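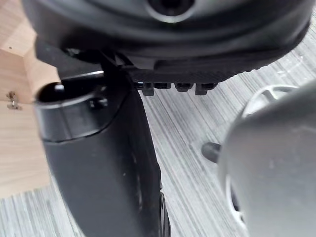

The second half of the Desivcombe Hospital Radio project has gone more slowly than the first, which had the advantage of being mostly shopping. When the Bondarchuk Fund agreed to pay for the tapes to be copied and catalogued, we promised a report at the halfway point, and the halfway point has arrived slightly ahead of half the work. The tape machines run, the catalogue has entries in it and people have begun to ask when they can hear things. The furniture heading in the budget has been spent in full. It went on seating for the transfer room, and while hunting for a creak I have spent long enough at floor level to tell you that a chair is a large glossy black curve on its underside, with a flat black plate below it and four small black pegs hanging in a row. The creak had got into the copy of a 1978 carol service, where it comes in regularly and a little behind the organ.

Where we have got to

The collection is 892 tapes, mostly quarter-inch reels with some cassettes from the later years. Of these, about 600 have been copied and checked. The plan you approved had us further on by now. The plan was drawn up before anyone had opened the boxes from the boiler corridor, and assumed that a tape labelled "Requests, Tuesday Ward" would contain requests, and that there was a Tuesday Ward. Neither has been confirmed.

The labelling has been our main source of delay. The presenters used each tape until it gave up, and when they recorded over something they wrote the new title on whatever part of the box was still white. One reel has five titles, a telephone number and a recipe for piccalilli. The recording on it is a football commentary given from memory by a man who had left at half time. We have catalogued it under all five titles and left out the telephone number.

Some of the older reels also shed their coating as they play. These need to be warmed gently for several hours first, in a cabinet built for the purpose. We were quoted for a new cabinet and had a short sit down. Atieno Ogola then found one second-hand through Wadasard, who supply laboratory equipment, and it has worked well since we replaced the door seal. It hums at a steady B flat. The cabinet and the tape machines now live at opposite ends of the building.

The catalogue

Oleksandra Hrynyshyn has set up the catalogue in Javix, which was chosen because the county record office can read its files. Each tape has an entry giving the presenter, the ward or event, the condition of the reel and a short summary. The summaries were meant to be two lines long. I have asked for them to go back to being two lines long, though I was sorry to lose the one on the 1983 wheelchair basketball final, which ran to a page and had a villain.

Javix insists on a date for every item. Most of the tapes haven't got one, so we have been working from clues: a song new to the charts, a mention of snow, the price of tea in the visitors' canteen. The tea has been by far the most useful. It went up every September, and each time the breakfast presenter spoke about it at length and with real feeling. We now have a complete run of canteen tea prices for eleven years, which was never one of our agreed outcomes. We should like it to be counted as one. 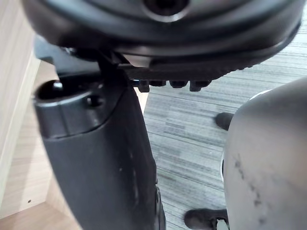

Page last changed: 2019-03-27

Permissions

This is the part of the work I would most gladly hand to somebody else. Many of the recordings are of patients, who were asked for their name, their ward and a favourite record, and often gave the presenter a full account of their operation as well. We can't put those on a public website. Anything with medical detail in it is being kept back, and where a request can be separated from the gallstones that came with it, we are making a shorter copy for listening.

Former presenters have been easier. All those we have traced have agreed to let us use their programmes. Several agreed before we had finished asking, and one sent a list of which programmes were the good ones. Two families have asked for copies of a relative's voice, and these went out the same week. It took very little work and I suspect it will prove the best thing we do.

Money

Spending is within the total, with some movement between headings. Blank discs and storage drives came in under budget. Postage went over, mainly on account of a box of reels that was sent to us from Aberdeen, returned there by the carrier and sent to us again. The second-hand cabinet saved a good deal, and we have put part of that towards splicing tape and spare drive belts. There is £200 left under training. We would like your agreement to use it for a second day with the tape engineer, who on his first visit showed us that we had been threading one of the machines backwards. He was very nice about it.

What happens next

The remaining reels are the awkward ones, and I would rather say so now than in the final report. They include the whole of the boiler corridor find and a batch recorded at a speed that neither of our machines admits to having. The engineer thinks he can adjust one of them. If he can't, we will have to send that batch out, and I will write to you with a price before doing anything rash.

The listening post for the hospital's main entrance has been agreed in principle. Estates would like it to be quiet. We have explained its purpose and offered headphones, and are waiting to hear.

We ask that the finishing date be moved back by three months, at no extra cost to the Fund. A revised timetable is attached, with the carol service down to be copied again.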